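Jakix Garment Handling Kit: Evaluation Data Card

Version 9

Summary

This card accompanies the evaluation recordings for the Jakix Garment Handling Kit, a tabletop package for picking, moving and stacking clothing and household textiles. The kit is sold by Droltance to laundries, resale warehouses and research laboratories. The recordings were made during an independent review by the Quintana test group, and are released so that prospective buyers can compare the behavior of the kit with the needs of their own sites.

The review was not paid for by the vendor. Droltance supplied the kit on loan, answered technical questions during setup, and was shown this card before publication. It requested one correction, to the name of a cable, which was made.

Contents of the release

The release holds 822 episodes. Each episode covers one attempt at one task and is stored in its own folder with the following files:

video: color recording from the fixed camera
joints: arm positions and gripper opening, one row per time step
task: the written instruction given for the attempt
result: the outcome recorded by the reviewer, with a short note where one was needed

Episodes are grouped under 8 task headings. The headings include single pick, transfer to bin, transfer from bin, stack, unstack and flatten. The full list is in the file tasks.txt. Stack and transfer from bin contain the most episodes. Flatten contains the fewest, as it was added late in the review.

The set of textiles consists of 32 items, among them shirts, towels, trousers, fleece blankets and pillowcases. All were bought secondhand and washed before use. An inventory with fiber content, where a care label could be read, is given in items.txt.

Installation

The kit arrives in two cases. The reviewers mounted the arm and the fixed camera according to the printed guide and ran the supplied calibration routine before the first recording. Calibration was repeated whenever the camera mount had been touched. Folders recorded before and after a recalibration are marked in the session log and should not be mixed when training a model that depends on exact camera position.

The kit requires a standard wall outlet and a wired network connection. Wireless control is offered as an option by Droltance and was not reviewed.

Findings

Single garments of medium weight were handled with few difficulties. Towels and pillowcases were the easiest items. Very thin fabrics were at times picked up two at a time, and the software gave no warning when this occurred. Users who sort single items for sale should plan for a separate check.

The Mallier software module, which selects the grasp point, is licensed separately. It was active in all episodes except those in the folder named manual. Its settings were left at the values supplied by the vendor.
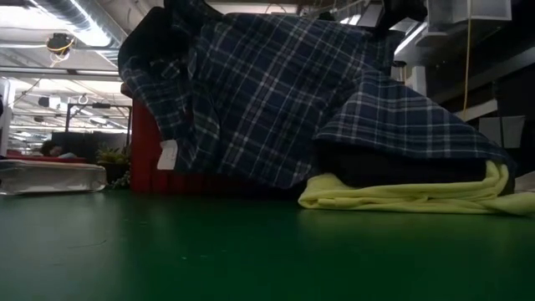 Stacking is the task for which the choice of items matters most, and buyers are advised to test it with their own stock. The review used mixed piles on purpose, with thick and thin goods together and no effort to square the edges. A rumpled plaid flannel shirt over a dark layer, with a folded pale yellow-green fleece at the bottom, is a fair case of the kind of pile meant. Patterned fabric of this type also bears on the outlines drawn by the software, which can be inspected in the viewer supplied with the kit. Outcomes for stack episodes were judged on whether the item rested fully on the pile at release; neatness was not scored.

Known limitations

All recordings come from a single site. Ceiling lighting was left on throughout and was not adjusted between sessions. People may be partly visible in the background of some episodes. The result file reflects the judgment of one reviewer per episode, and borderline cases were not reviewed a second time.

Wet textiles were excluded at the request of the vendor.

Terms of use

The recordings may be used for research and for purchase evaluation. Redistribution requires that this card be included without changes. Requests for removal of an episode should be sent to the Quintana test group with the folder name, and removals are listed in the change log with the next version.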